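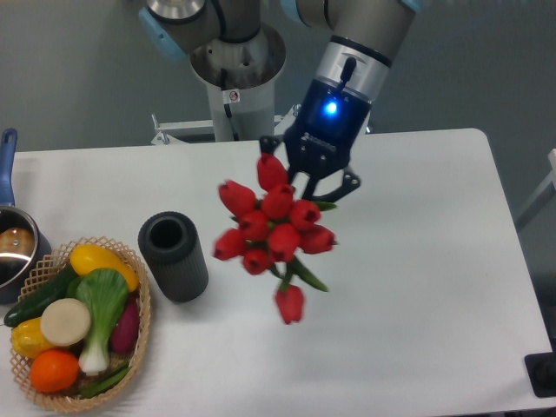

Sederby, October

Flowers in a vase: how to set up and teach the task

Written for new club members and anyone picking up the arm for the Hisalton round. Read it once before you switch anything on. Quick notes, will tidy later.

What you need

The arm, homed, gripper light on. The ribbed vase. The red tulips. Brala open on the laptop (our control program, login is on the inside of the cupboard door). Leave the veg basket and the saucepan on the table, left side. They belong to the kitchen task but the Hisalton rules want other objects on the table, so practise with them there.

Step 1. Set the table

Vase upright, left of centre, mouth clear. Basket in the near left corner. Right half of the table stays clear, the arm needs it for swinging round. Bunch the tulips so the stems are more or less level at the bottom. Doesn't need to be pretty. Stray stems are the ones that catch on the rim though.

Step 2. Teach the grip

Jog the arm down slowly. Grip the stems high, just under the top flowers. Lower down sounds safer, but then the fingers hit the vase before the stems are in and you have to start agian. Close in small steps. Stop as soon as the bunch doesn't slide when you tug it. Save the point as GRIP.

Step 3. Lift and carry

Straight up first. Then across. Do not combine the two, last term's group did and the vase went over every time. Save a point in mid air beside the vase and call it WAIT. Let the bunch hang there until it stops swinging, two seconds is plenty.

Step 4. Line up over the mouth

Go by the stem ends and ignore the flowers, which will lean wherever they like. Look from the front, then from the side. Two people is easier, one on the laptop and one with their eye at table height. Hands off the table while it moves. Yes, you too.

Step 5. Lower and let go

Slowest speed for this bit. If the stems bend, stop, back up, shift over a touch, try again. When they're in, open the gripper all the way before you move anything else. Half open fingers hook the leaves. Then out to the right, and only then up. Save that one as CLEAR.
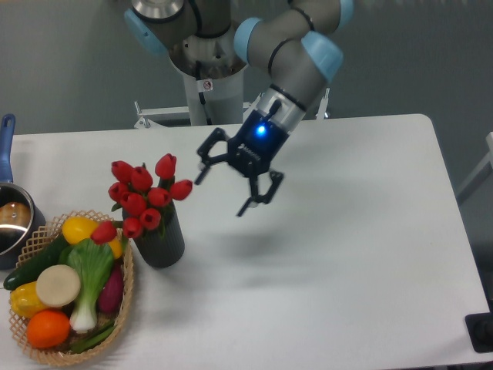
Aslı Yalçınkaya

CLEAR should leave the arm to the right of the bunch with the fingers wide open, like that. Flowers drooping to one side is fine, even over the basket. Hisalton scoring is for upright vase and all stems inside, nothing for arrangement.

Step 6. Run it from the start

Play the whole thing back at low speed, one hand on the stop button. Then again. Only turn the speed up once you've had a few clean runs in a row, and write the run number in the log. We're on 1,610 so carry on from there, don't start from 1 again please.

When it goes wrong

Bunch slips out: grip was too loose or too near the heads. Redo GRIP.

Vase tips: you're coming in sideways. Check there's a proper straight down move between WAIT and the vase.

One stem hangs out: bunch wasn't level. Go back to step 1, don't try and fix it with code.

Gripper won't open: look at the small connector on top of the gripper body. Power down BEFORE you push it back in.

Brala freezes: close it, reopen, load the last saved file. If you didnt save, sorry.

Before you leave

Arm parked, power off at the wall. Tulips back in the vase. Copy your file to the Shirazi folder on the shared drive with your initials on it. Log filled in, including the bad runs, we need those for the write up.

Next page is the saucepan task. Same idea, heavier object, different grip. Get this one working first.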